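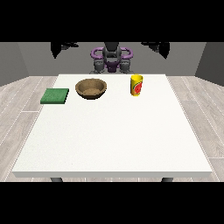 Reporting success rates for a simulated tabletop task: what is the accepted practice?

Posted by Keyvan Mohammadi, Jan 10, 2018

I am writing the evaluation section for a two-arm pick-and-place policy, tested in simulation only. The items are a sponge, a bowl and a cup, and the goal is sponge into bowl with the cup left standing. Each episode has a time limit of 20 seconds.

Our internal template (inherited from the Donden project) asks for a single success percentage over 200 episodes. A reviewer at Pomdale returned the draft and asked for the reset rules, the seed list and a written definition of success. I have the seeds. The reset rules exist only as code, and success is whatever the checker function returns. Is there a rule that says how much of this goes in the report? I would also like to know if episodes where the solver blows up can be dropped.

Ruth Oakley

I don't know of one binding standard for this. What most groups accept is that a reader can rerun the test from the report alone. In your case I would put in writing:

The region each item is sampled from, in table coordinates, and the range of yaw. State the minimum gap between items and what happens when a sample violates it (resample, or reject the whole episode).
The start pose of both arms, with the joint noise if any.
The success test in words, with its thresholds. "Sponge in bowl" can mean center of mass inside the rim, or contact with the inner surface and both grippers open. These give different numbers on the same policy. Say also if the test must hold for a set time or only at one step.
The failure test. A cup that tips and rolls back upright should be covered one way or the other.
Physics step, control rate and simulator version.

On solver faults: do not drop them silently. Count them as failures in the main figure and give the number separately. If you believe a fault has nothing to do with the policy, rerun that seed with the same settings and report both results. Fix this rule before the run – changing it afterward is what reviewers object to.

Give an interval with the percentage. With 200 episodes a Wilson interval is fine. If you trained from more than one seed, report each training run on its own line and don't pool them.

Myfanwy Gethin

We just use the Nyamweya checklist. It's 2 pages and nobody has sent a report back yet. Ask your reviewer if they take it.

Daithí Ní Mhurchú

Agree with Ruth on most points. Two additions.

Keep the evaluation seeds apart from any seeds used while tuning. If you picked the checkpoint by its score on those 200 episodes, the score is biased upward and you need a fresh set.

Label every table and figure as simulation. I have seen a plot lifted into a slide deck with the caption removed, and by the third meeting it was being quoted as a hardware result. Our rule now is that the word goes in the axis title.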